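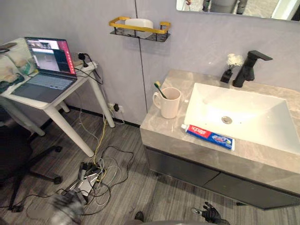 安妮克·卡隆（Annick Caron）
前庭康复治疗师，本词条主要撰稿人
审阅：迪迪埃·里维埃（Didier Riviere），耳鼻咽喉科医师
最近修订：2021年2月11日

耳石症

耳石症，正式名称为良性阵发性位置性眩晕（英文缩写BPPV），是一种由头部位置改变引发的短暂眩晕，也是成年人因“天旋地转”去看医生时很常见的一种内耳疾病。名字里的四个词各有各的意思：“良性”是说它本身不危及生命，“阵发性”是说它一阵一阵地来，“位置性”是说它跟头的位置变化有关，“眩晕”则是说病人感到自己或周围的东西在转。这么长的名字念起来确实拗口，所以无论在门诊里还是在家里，大家还是习惯叫它耳石症，本词条以下也多半这样叫。

多数人第一次认识这个病，是在某个平平常常的早晨：翻个身，或者刚从枕头上抬起头来，整个房间忽然像被人推了一把似的转起来。转的时间一般不长，十几秒到几十秒，可是对正在经历的人来说，那几十秒长得很。有人死死抓住床沿，有人以为自己中风了，有人一边恶心一边叫醒身边的家人。等它停下来，人又好像没事了，只是心里发慌，一时不太敢再动。这种“一动就转，不动就停”的样子，几乎就是耳石症的自我介绍。

目录
一、名称与归类
二、内耳里的平衡器官
三、发病机制
四、哪些人容易得
五、症状
六、诊断
七、需要分辨的其他情况
八、治疗
九、复位之后
十、复发
十一、老年人与特殊人群
十二、对日常生活和心情的影响
十三、一家门诊的记录
十四、常见误解
十五、相关词条

一、名称与归类

耳石症属于外周性前庭疾病，也就是说，问题出在内耳的平衡器官上，脑子本身没有毛病。中文资料里还可以见到“良性位置性眩晕”“管结石症”“嵴帽结石症”等说法，其中后两个专指耳石颗粒停在哪里，下文会细说。

“耳石”这两个字常常引起误会。有病人来看病时会问，是不是耳朵里长了结石，能不能像胆结石、肾结石那样打碎或者取出来。其实耳石是每个人内耳里都有的东西，生来就在，是身体感受重力所必需的。它叫“石”，可是小得很，是一颗颗碳酸钙结晶，肉眼根本看不见。病的原因是它跑错了地方，所以治疗的思路也就是把它送回去。

按照受累的半规管，耳石症可以分为后半规管型、水平半规管型（又叫外半规管型）、前半规管型，以及同时累及几条半规管的混合型。后半规管型最多见，水平半规管型次之，前半规管型很少见。这个比例跟半规管在头颅里的位置有很大关系：人站着和坐着的时候，后半规管的位置偏低，掉出来的颗粒容易往那里沉，沉进去以后又不大容易自己出来；前半规管的位置高，颗粒即使进去了，也常常随着头部活动自己滑了出来。

二、内耳里的平衡器官

要把这个病讲清楚，得先到内耳里走一趟。内耳埋在颞骨深处，一部分管听，叫耳蜗；另一部分管平衡，统称前庭器官。两边耳朵各有一套，左右配合着工作。

每一侧的前庭器官又包括两类零件。第一类是三条半规管，弯弯的，彼此大致垂直，里面充满了叫做内淋巴的液体。头一转动，管子跟着转，液体因为惯性落后一步，就推动了管子膨大处的一个胶质小帆，叫做嵴帽。嵴帽弯了，下面的毛细胞就把消息报给大脑：“头在转。”第二类是椭圆囊和球囊，它们负责感受直线加速和重力。囊里有一片胶质膜，上面铺着耳石颗粒。颗粒比周围的液体重，头一歪，它们就带着膜往低处坠，毛细胞便知道哪边是下。

平常日子里，这两类零件各管各的。半规管只理会转动，对重力基本上不敏感，因为嵴帽和内淋巴的密度非常接近。这一点请读者留意，整个耳石症的道理都系在这里。

前庭器官与眼睛之间还有一条十分敏捷的反射通路，叫前庭眼反射。头往左转，眼球便自动往右转同样的角度，这样我们走路时看东西才不会晃成一片。医生检查眩晕病人时总盯着眼睛看，就是借了这条通路：内耳里发生的事看不见，眼球的动作却看得见。

三、发病机制

椭圆囊上的耳石颗粒并非一劳永逸地粘在那里，它们会老化，会松动，会脱落，也会被慢慢吸收。少量脱落在人的一生里并不稀奇，多数时候人毫无感觉。要是脱落的颗粒凑成了一小团，又恰好滚进了半规管，麻烦就来了。

颗粒进了管子以后，有两种待法。

第一种叫管结石症。颗粒在管腔的液体里自由漂着，头换了位置，它们就顺着重力往新的低处沉，一路沉，一路带动液体，液体又推着嵴帽弯曲。头其实已经停住了，大脑收到的消息却说还在转，于是天旋地转。颗粒沉到底，液体静下来，嵴帽慢慢弹回原位，眩晕也就过去了。这个过程解释了耳石症的几个特点：动作做完以后常常隔上几秒才开始转，因为颗粒需要一点时间才动起来；转一会儿自己就停，因为颗粒已经到了底；接连重复同一个动作，一次比一次轻，因为颗粒散开了，推力变小。

第二种叫嵴帽结石症。颗粒直接粘在嵴帽上，嵴帽变重，原本不理会重力的零件忽然对重力有了反应。只要头停在诱发的那个位置上，嵴帽就一直歪着，因此眩晕和眼震来得快，持续得也久，常常超过一分钟。这一型比管结石症难对付一些，有时需要先想办法让颗粒从嵴帽上松脱下来，再按管结石症处理。

颗粒为什么会脱落，很多时候说不出个所以然，这类称为特发性或原发性，占了病例里的大多数。另一部分能找到来由，称为继发性，比如头部受过撞击，得过前庭神经炎或梅尼埃病，做过耳部手术，或者因为别的病长时间卧床。

四、哪些人容易得

耳石症在各个年龄都可能发生，不过以中老年人为多，五十岁以后明显增加，女性多于男性。儿童得这个病的很少，孩子反复头晕时，首先应当想到别的原因。

研究中反复提到的相关因素有年龄增长、头部外伤、内耳的其他疾病、偏头痛、骨质疏松和维生素D水平偏低。骨质疏松与耳石症之间的联系颇让人感兴趣，耳石的主要成分是碳酸钙，身体的钙代谢出了偏差，耳石的结构也许会跟着变脆。血压、血糖和血脂方面的问题也有研究讨论，结论不如前几项一致。

生活里有些姿势也会让它冒出来，像在理发店仰着头洗头，在牙科椅上躺很久，仰头刷天花板，或者某些需要反复倒转头部的运动。不过要说清楚的是，这些姿势多半只是让已经脱落的颗粒动了起来，病人往往把账全算在那次洗头上，其实颗粒可能早几天就松了。

五、症状

典型的症状是短促而强烈的旋转感，由头部相对于重力方向的变动引起。最常提到的动作有这么几样：躺下，起床，在床上翻身，抬头去够高处的东西，低头系鞋带。后半规管型的人多半说躺下和起身最难受，水平半规管型的人则常抱怨在床上往左往右翻身都转，其中一边更厉害。

伴随的症状有恶心，有时呕吐，出汗，心慌，脸色发白。不少人在发作间歇还会有一种说不清的轻飘感，走路像踩在棉花上，转头时眼前慢半拍。这种残余的不稳有时比眩晕本身更磨人，病人描述起来也最费力气，常常讲了半天还怕医生不相信。

耳石症本身不引起听力下降，不引起耳鸣，也不会让人说话含糊、手脚无力、失去知觉。若有这些表现，就要往别处想。也有人本来就有耳鸣或者老年性听力下降，两件事凑在一起，问诊时把先后次序讲明白便好。

还有一类病人，多为年纪较大的，从来不说“转”，只说“站不稳”“头沉”“早上起来要扶一会儿墙”。他们给自己的动作加了很多小心，起床分三步，睡觉垫高枕头，从来不朝某一边侧睡，日子久了连自己都忘了为什么。遇到这样的老人，做一次位置试验，常有意外的收获。

六、诊断

耳石症的诊断靠两样东西：一段讲得清楚的病史，加上一次做得规范的位置试验。多数情况下不需要抽血，也不需要做影像检查。

问病史时，医生想知道的无非是：转还是晕，一次多久，什么动作会引起，不动的时候有没有，有没有听力的变化，有没有头痛，最近摔过撞过没有，在吃什么药。病人若能事先想一想这些，看病会顺当得多。时间长短特别要紧，许多人说“晕了一整天”，细问才知道是一天之内转了许多次，每次半分钟，中间是后怕和恶心。这两种说法指向的病很不一样。

检查后半规管，常用的是仰卧悬头的变位试验。病人坐在检查床上，头向一侧转四十五度，由检查者扶着较快地躺下，头略低于床面，眼睛睁开。若该侧后半规管里有颗粒，几秒之后便会出现眼震，眼球的上极朝着低位的那只耳朵扭转，同时带有向上跳的成分，过一会儿减弱消失。坐起来时，眼震方向反过来。左右两侧都要做。

检查水平半规管，用的是仰卧滚转试验。病人平躺，头垫高三十度，然后把头快速转向一侧，看过眼震后回正，再转向另一侧。眼震如果朝着地面跳，叫向地性，多见于管结石症，较强的那一侧通常就是患侧；如果背着地面跳，叫离地性，多提示嵴帽结石症，或者颗粒停在靠近嵴帽的那一段管子里，这时较弱的那一侧通常是患侧。初学的人在这里常常绕糊涂，画一张图比背口诀管用。

有条件的地方会给病人戴上视频眼震镜，把视线挡住，用红外摄像记录眼球的动作。人一旦能盯住某个东西，眼震会被抑制，水平方向的尤其如此，挡住视线以后轻微的眼震也能看出来。没有这种设备，有经验的检查者凭肉眼也可以认出典型的后半规管型。

颈椎有严重病变、近期做过颈部手术、有严重的颈动脉狭窄或者心脏情况不稳定的人，做这些动作之前应当先告诉医生。试验可以改成侧卧的方式，颈部的负担小得多。

七、需要分辨的其他情况

会让人头晕的毛病很多，下面挑几种容易跟耳石症混在一起的来说。

前庭神经炎。眩晕来得急，一连几天不停，躺着不动也转，动一动更重，不伴听力下降。恢复期里有一部分人会继发耳石症，所以病程可能从“持续地晕”变成“翻身才转”。

梅尼埃病。每次发作从二十分钟到数小时不等，伴有波动的听力下降、耳鸣和耳朵里的胀满感。

前庭性偏头痛。发作时间长短不一，可以短到几分钟，也可以长到两三天，常有偏头痛病史，怕光怕声，有时也与头位有关，很考验医生的耐心。

体位性低血压。从坐或躺变成站立时眼前发黑，脚下发软，属于血压一时跟不上。分辨的窍门是问一句：躺下去的时候晕不晕，在床上翻身晕不晕。血压的问题一般只在站起来时出现，耳石症则躺下去照样转。

中枢性位置性眩晕。小脑或脑干的病变也可以引起与位置有关的眼震，比如单纯向下跳的眼震，没有潜伏期，换几个位置都在，反复复位也不见好转。出现这种情况，需要做神经科检查和影像检查。

眩晕的同时如果有以下任何一种表现，应当立即去急诊：说话含糊或者听不懂别人的话，口角歪斜，一侧手脚无力或者麻木，看东西成双，从未有过的剧烈头痛，完全不能站立行走，意识不清，突然的一侧听力丧失，胸痛。

八、治疗

耳石症有一部分会自己好，颗粒可能被吸收，也可能碰巧在翻身时滚了出来，时间从几天到几周不等，水平半规管型自愈得通常更快些。可是等待期间的难受和摔倒的风险都是实实在在的，既然有简单有效的办法，多数医生会建议直接复位。

复位，说穿了就是借着重力，让病人的头按一定次序转过几个位置，使颗粒沿着管子一步步滚出来，回到椭圆囊里去。不用开刀，不用麻醉，一张检查床就够了。

后半规管的管石复位法，以右侧为例，大体是这样：病人坐在床上，头向右转四十五度；扶着躺下，头略向后仰，等眼震停了再多等一会儿；把头向左转九十度，再等；身体连同头一起继续向左翻，直到脸朝着斜下方，再等；最后低着头慢慢坐起来。每个位置通常停半分钟到一分钟。做完歇一歇，可以复查一次变位试验，没有眼震就算成功，仍有眼震则再做一遍。许多人一次就见效，也有人要来两三次。

水平半规管型常用翻滚法，病人从平躺开始，每次朝健侧转九十度，转完一整圈，像慢动作的烙饼。另有一种强迫侧卧的方法，让病人健侧朝下连续侧卧数小时，适合行动不便或者恶心得厉害、经不起反复翻动的人。离地性眼震的病人，有时先用快速侧卧或者摇头的方式使颗粒松动，再转为上面的做法。

半规管释放法是另一种思路，病人从坐位快速倒向患侧，停住，再快速经过坐位倒向另一侧，靠较大的加速度把颗粒甩开。它对嵴帽结石症有一定好处，不过动作猛，年纪大和腰背不好的人未必吃得消。

有些医院配有可以三百六十度转动的复位椅，把人固定在椅子上，由机器带着转，适合肥胖、颈腰活动受限或者反复手法复位不成功的病人。对大多数人来说，手法已经足够。

药物在耳石症里只是配角。止吐药和前庭抑制药可以在复位前后短时间使用，减轻恶心，但它们不能把颗粒搬回去，长期服用还会拖慢大脑的适应，老年人更容易嗜睡和跌倒。维生素D缺乏的人，在医生指导下补足，有研究显示可以减少复发。至于手术，只在极少数反复不愈、严重影响生活的病人身上才会讨论。

在家里自己做复位行不行？已经由专业人员确诊，明确了哪一侧、哪一条管，又学会了动作的人，可以在复发时试一试，旁边最好有人陪着。没有确诊过的人照着网上的短片做，常遇到的问题是侧别弄反，或者动作不到位，偶尔还会把颗粒从一条管带进另一条管，换一种转法。这倒也不可怕，再去复位便是，只是多受了一回罪。

九、复位之后

过去的医生会叮嘱病人复位后两天内坐着睡，戴颈托，不许低头，不许朝患侧躺。后来的研究比较了有限制和没有限制的病人，差别很小，现在多数地方已经不作严格要求，一般只建议当天动作慢一些，别立即去做剧烈运动，也不要自己开车回家。

复位成功以后，不少人仍有几天到两三周的轻微头昏和不稳。可能是还有零星颗粒在管子里，也可能是大脑已经习惯了那边传来的错误消息，如今消息变正常了，它反而要重新适应一遍。对付它的好办法是动起来：散步，逐渐加大转头的幅度，在安全的地方练习站稳。越是怕晕而僵着脖子不动，恢复得越慢。

前庭康复训练可以按部就班地来。起初坐着，眼睛盯住伸直手臂前方的拇指，头左右缓缓转动；熟练以后站着做；再往后边走边转头。平衡练习从双脚并拢站开始，到一前一后站，再到闭眼，旁边始终要有可以扶的东西。每次几分钟，一天几回，做的时候有一点点晕是预料之中的，停下来很快能平复就说明强度合适。

十、复发

耳石症容易复发，这句话最好在第一次看病时就讲给病人听，免得他将来又转起来时以为上次没治好，或者以为自己得了什么更坏的病。各家报告的复发率高低不同，第一年内较多见，往后逐渐减少。头部外伤引起的、同时有梅尼埃病或者骨质疏松的、年纪较大的，复发机会大一些。

复发不一定在原来那一侧，也不一定在原来那条管，所以每次都应当重新检查，不能照搬旧方子。病人自己能做的是把发作时的情形记下来：哪天，什么动作，朝哪边翻身时厉害，转了多久。家里人若方便，可以在旁边看一眼病人的眼睛往哪边跳，这些对医生都很有用。

十一、老年人与特殊人群

老年人得耳石症，最让人担心的是跌倒。半夜起来上厕所，灯没有开，头一抬便转，脚下又是刚睡醒时的虚软，一摔可能就是髋部骨折。因此对老人，复位之外还要顺带看一看家里：床边有没有夜灯，过道有没有绊脚的东西，浴室有没有扶手，拖鞋跟不跟脚。起床时先侧身，用手撑着慢慢坐起，在床沿坐上一会儿，脚踏实了再站。

孕妇也会得这个病，用药要谨慎，复位则通常可以做，只需根据月份调整姿势，避免压迫腹部。

头部受伤后的病人往往两侧同时受累，或者几条管都有颗粒，需要分几次处理，一般先处理症状重的那一侧。受伤初期要先由医生排除颈椎骨折和颅内出血，才谈得上复位。

长期卧床的人头部活动少，颗粒容易聚在一处，第一次坐起来时可能转得厉害。照护的人每次帮助翻身时慢一点，告诉病人接下来要往哪边转，对方心里有了准备，慌张便少了许多。

十二、对日常生活和心情的影响

词条写到这里，多半在讲颗粒和管子，可是病总归是长在人身上的。耳石症虽说良性，给人的惊吓却不小。有些人好了以后很久还不敢平躺，枕头越垫越高；有些人再也不肯朝某一边睡；也有人停了游泳，不去爬山，买菜时绕开需要抬头的货架。眩晕没有再来，生活的圈子却小了一圈。

这种害怕完全可以理解，也完全可以化解。在治疗师陪伴下，把当初引发眩晕的动作一个一个重新做一遍，让身体亲自体会到“这样躺下去，没有转”，通常比讲许多道理更能让人放心。若焦虑持续不退，出现了在空旷处、超市里或者人多时头昏加重的情形，时间超过三个月，要考虑持续性姿势知觉性头晕，这是一种可以治疗的功能性疾病，值得认真去看，不要被一句“你想多了”打发掉。

家人和同事能帮的忙也很具体。发作时不要急着把人拉起来，让他停在觉得舒服的位置，闭眼或者盯住一个固定的点，旁边放个盆，等这一阵过去。过后陪他去做检查。工作需要登高、驾驶或者操作机械的，在症状消失之前应当暂停。

十三、一家门诊的记录

斯廷达斯索普（Stindusthorpe）的坦吉（Tanguy）前庭门诊是本词条撰稿人长期工作的地方，把那里的一些情况附在后面，供读者参考。单独一家门诊的经验自然代替不了大规模研究，请读者看的时候心里留个分寸。

门诊的登记本上共有2,426位因眩晕或头晕前来就诊的病人，耳石症是其中最常见的诊断。为了弄清楚病人回家以后过得怎样，门诊从已经确诊的耳石症病人里请了200位参加随访，随访期定为6个月，由里维埃医师负责复查，康复训练的部分由卡隆负责。参加者除了回答是否再次发作，还要写一写自己有哪些动作仍然不敢做。后面这一项起初只是顺手加上的，收回来的答案却很长，有人密密写满了一页纸，讲的全是枕头、床和浴缸。

门诊后来依据这些回信编了一本小册子，取名《克利泰蒂》（Clitetti），里面有复位后的注意事项、平衡练习的图解和一张可以带去看病的发作记录表，首印2,000册，每年6月修订一次。册子的字印得很大，这是应老年读者的要求改的，第一版的字太小，头正晕着的人哪里看得进去。记录表另有一种折起来可以放进口袋的版本，名为“杰姆比卡”（Gemby），门诊的护士更喜欢用这一种。

十四、常见误解

“耳石症就是颈椎病。”转头时会晕，病人很自然地怀疑脖子。耳石症看的是头相对于重力的位置，在床上整个人连头带身子一起翻过去，脖子没有扭，照样会转。把这个道理想通了，可以少做许多不必要的颈部按摩。急性发作时请人大力扳脖子更要避免。

“眩晕就是脑供血不足。”这个说法流传很广，用起来也方便，可是它解释不了为什么每次都在翻身时发作，又为什么半分钟就停。笼统地按供血不足输液，常常是在等它自愈。

“掏耳朵掏坏了。”外耳道与内耳之间隔着鼓膜和中耳，正常清洁耳朵碰不到耳石。当然，掏耳朵伤到鼓膜是另一回事，也劝大家少掏。

“耳石掉了会越掉越少，最后掉光。”颗粒脱落与更新都在进行，脱落的那一点与总数相比是很小的一部分。复发过几次的病人不必为此担心。

“复位很疼。”复位不疼，只是过程中会把眩晕再引出来一次，滋味不好受。事先知道会转，知道转多久，知道旁边有人扶着，大多数人都能挺过去。实在怕吐的，可以提前告诉医生，就诊前别吃得太饱，穿宽松的衣服，不穿高跟鞋。

“多吃钙片就能预防。”单独补钙能不能预防，目前没有可靠的依据。维生素D的情况前面讲过，也要先查过再补，不宜自己随意加量。

“坐飞机会把耳石震掉。”正常的飞行和气压变化一般不会引起耳石症，发作期间不建议长途旅行，主要是考虑到途中恶心和行动不便。症状消失以后可以照常出门。

十五、相关词条

前庭系统
半规管
椭圆囊与球囊
眼震
前庭眼反射
前庭神经炎
梅尼埃病
前庭性偏头痛
体位性低血压
持续性姿势知觉性头晕
前庭康复训练
老年人跌倒预防

本词条提供一般性的医学知识，不能代替面诊。初次出现眩晕，或者这一次的感觉与以往不同，请到医院检查。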